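Notebook, surveillance methods, September

Picked up at 8:40 where the last entry stopped. Task is still the reporting lag for the Wovdale notifiable disease feed. The county switched its intake from fax to the Nirell form in the spring, and the weekly counts since then don't line up with the lab totals. Josphat Makokha wants one table he can hand to the county health office before the respiratory season report goes out.

Extract pulled this morning: 129 case records, enteric only, all lab confirmed. Fields used are specimen date, result date, date received at county, date entered. Onset date is too patchy to use. Left it in the file but not in any calculation.

First pass, lag = date entered minus specimen date. Median 6 days. Distribution has a long right tail, which I expected, and a small cluster below zero, which I did not. Negative lags are impossible, so checked the raw rows. All of them came through the Urerell clinic group. Their export writes day before month and our import reads month before day. Any date with a day of 12 or lower gets swapped without an error. Days 13 and up fail the parse and go to the reject file, where they can at least be found.

Wrote a fix in the import script: source code is checked first, date format is set from the source, then the parse runs. Rejected rows for Urerell reloaded cleanly. Reran the lag. No negatives left. Median unchanged at 6, upper quartile moved down to 8.

Also found a block of records with a result year of 1976. Compared them against the paper log. These are result dates left blank on the form, and the old system filled blanks with its own start year. Set to missing. They were inflating nothing in the median but wrecked the mean, and the mean is what went into the spring summary. That summary needs a correction note. 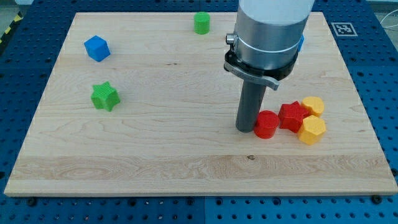
Dennis Muriithi read the draft table over lunch and objected to the lag definition. His point was that specimen date to entry date mixes two delays, the lab's and the county's, and the county only controls the second one. If the table goes out as is, the office will be blamed for slow cultures. He would split it at date received, report both parts, and put the total in a footnote.

Agreed, with one problem. Date received is stamped by the Nirell form at submission, but for faxed reports it was typed in by hand, and before the switch it was often copied from the result date. So the split is reliable for form records only. Options:

a) Split for form records, total only for fax records.
b) Split for everything, flag the fax rows.

Going with (a). Comparing the two periods on a field that changed meaning between them would give a false improvement.

Duplicates: ran the Bellini match on name, birth date and specimen date. It merges repeat specimens from the same patient if they fall in the same week, fine for salmonella, too loose for giardia, where a second positive after treatment can be a separate event worth reviewing. Left the window alone for now and turned on the review list for parasites. Need to ask Josphat what window the state uses.

Old script kept in the archive folder with the date bug in place so the spring numbers can be reproduced.

To do:
Rerun split lag with fax records excluded
Draft correction note for the spring summary
Email Urerell about their export format, ask for year first
Check whether the respiratory feed uses the same import (probably yes, in which case same bug)
Weekend entry counts: Sunday shows almost none, confirm whether the form queues them until the next morning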